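Subject: Re: [bench-arms] second arm: quotes, spares, and what to cut
From: Yevhen Skoryk
Date: 15/02/2022

Hi all, and thanks Yiran for getting this going (quoted below, so I can answer in order).

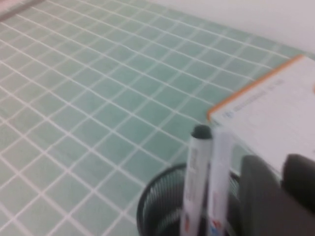

I've been through the budget for our own desk-tidying cell twice this winter, so I have opinions! Take them as one person's, we're a small shop and we only do pens, markers, cups and small boxes.

Yiran Lu wrote:
> We have money for one more arm before the end of the
> budget year, and Cornel wants a list by the end of
> February. The first arm came from Turport and the quote
> for a second one is fine, no surprises. What I can't
> work out is everything else. Last time we bought the arm
> and then spent months asking for little bits of money
> for fingers, cables, cameras, table covers. How much do
> people set aside for that? And does anyone buy the
> wrist camera from the arm vendor, or separately?

OK, so the little bits. I went back and added ours up, and for every 100 we spent on the arm itself we spent 67 on everything around it in the first year. I had planned for 50. Most of the gap was the gripper (I'd priced it without the mounting plate, silly) and the second set of finger pads, and then shipping on each of those, separately, three times over. If you can put it all in one order, do. Gunnlaugsson let us combine ours once I asked, but you have to ask before they raise the invoice.

On the camera: we bought separately and I'd do it again. The vendor one was nice but it came with its own software license, renewed yearly, and our purchasing people hate anything that renews. The small one we use plugs in over USB and when it dies we'll buy another. The thing I'd warn you about is focus. At the wrist you end up with your own fingers very close to the lens and the thing you care about a bit farther out, and a cheap fixed-focus camera will make a mushy job of one of them, sometimes both. Ask for a sample picture at your working distance before you sign anything. Reading small print off a box or a marker barrel is asking too much of ours, so if your job needs labels, price a second camera that looks down from above and stays put. I wish I'd put that on the first list instead of going back for it.

Then the boring stuff, which I think is what Cornel will want spelled out anyway:

- spare finger pads, two sets (ours wear on the inside faces first)
- one spare of every cable that moves with the arm
- table covering, more than you need, from the same roll
- objects. Really! Markers, holders, boxes. Buy doubles of everything you plan to pick up

That last one sounds like petty cash, and it is, but ours came out of my own pocket for half a year. A mesh pen cup costs next to nothing until you want six exactly alike and the shop has changed suppliers. Give it a line of its own and call it "test objects", and then it doesn't get mixed in with office supplies and handed out to people who just need a pen.

> Jouko thinks we should skip the second arm and put the
> money into a service plan for the first one.

I'm half with Jouko here. We have the Prestis plan and used it once, for a wrist joint, and they were quick. But I'd only pay for it on an arm that other people are waiting on. If the second arm is meant as the one you experiment on, and the first keeps doing the daily work, then cover the first and leave the second bare for a year. Also ask what the plan says about grippers you bought elsewhere. Ours excludes them, page four, small type, and I found that out by phone.

One planning thing you didn't ask about: delivery. We were quoted 50 days and got it in 71. The arm itself was on time, it was the controller that was late, and you can't do anything with one and not the other. So if your money has to be spent and the goods received by a certain date, get the date for the controller in writing too.

Baoshan, didn't you get a quote from Getby last fall for the same size of arm? If you still have it, would you mind sending Yiran the page with the accessories? Mine is too old to be any use on prices.

Happy to share my spreadsheet off list, it's ugly but the formulas work. Yiran, what's the heaviest thing you want to lift? If it's only desk stuff you might get away with the smaller gripper, and that would pay for the overhead camera right there.

Yevhen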